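Trindow Opens Its Doors to Home Repair Learners This November

TRINDOW – The Stumen Home Skills Library will start its first season of free evening classes in November, and sign-ups are already open! The program gives renters and homeowners a friendly place to learn the small jobs that keep a house comfortable through the winter, from sealing a drafty door to patching plaster.

There is room for 108 learners in the opening season, in groups of 16 or fewer, so everyone gets time with the teacher.
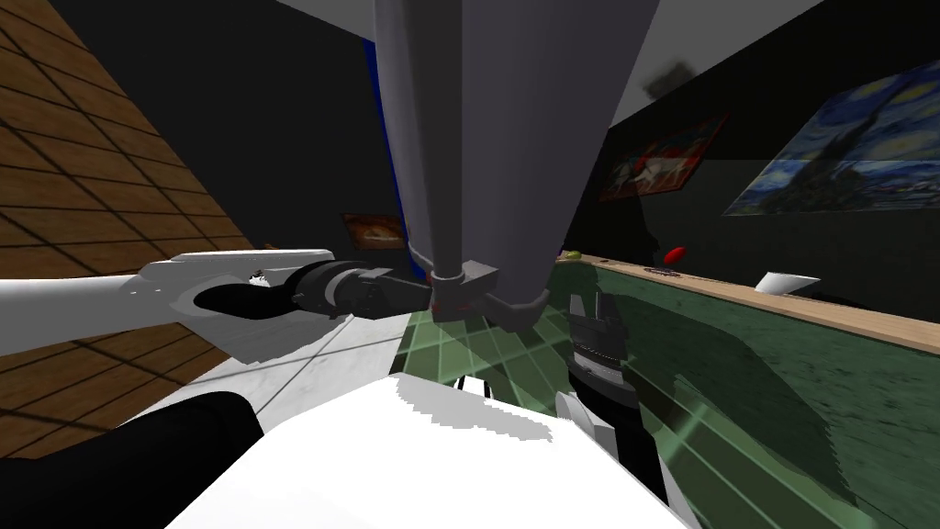
Classes begin at 6:30 p.m. and run for two hours. No experience is needed, and tools are provided. Learners can also borrow from the library's collection of 400 hand tools, which was put together with help from Ondrejka, the hardware store on the main street.

"People come in a little shy about a stuck window or a squeaky floor, and then they can't wait to get home and try it," said Vittoria Sala, who leads the program. "I learned to fix things from my neighbors, and I loved every minute of it. I'd like more people to have that."
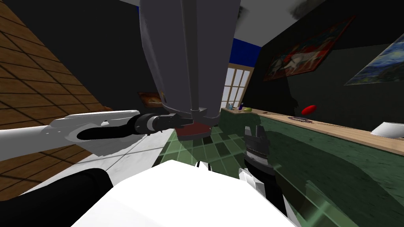
The first class covers drafts and old windows. Later evenings turn to faucets, shelves, paint and floors, with a special session on hanging pictures straight (bring your own, the bigger the better). Stillier, a local print shop, is giving out 200 pocket guides with measuring tips and a page for notes.

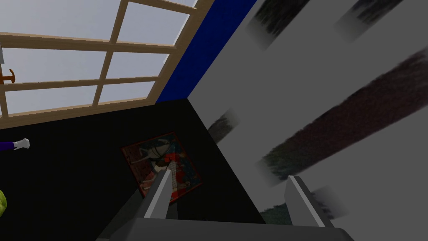 A wood-framed window divided into rectangular panes.

Sign up at the front desk of the Stumen Home Skills Library in Trindow. Walk-ins are welcome whenever a group has space.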